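June 29, 2022 | By Wokance

Equipment budgeting (robotic assembly)

Equipment budgeting for robotic assembly is the costing of a robot cell before purchase. A two-arm cell for circuit board work is normally priced in four parts: arms, grippers, tables and cabling. Training and spares are entered separately.

At the Rivville site, the Faltwood plan listed 64 line items, of which 12 were fixings and cable. Floor space was charged per cell. The plan set a payback period of 447 working days and allowed 2 spare sets of gripper fingers for each arm. Delivery was fixed for December, with payment split between order and acceptance.

Underestimates are most common in cabling and work-holding. The Sutherland method costs both from a trial layout, with the arms and a sample board in position, before any order is placed.
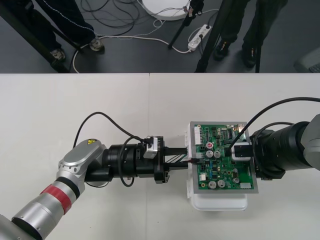 Arms, grippers and a green circuit board at the white work table.

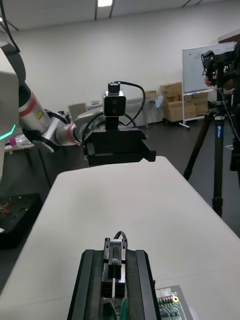 Wokance

Contact | © 2022 Faltwood | Back to top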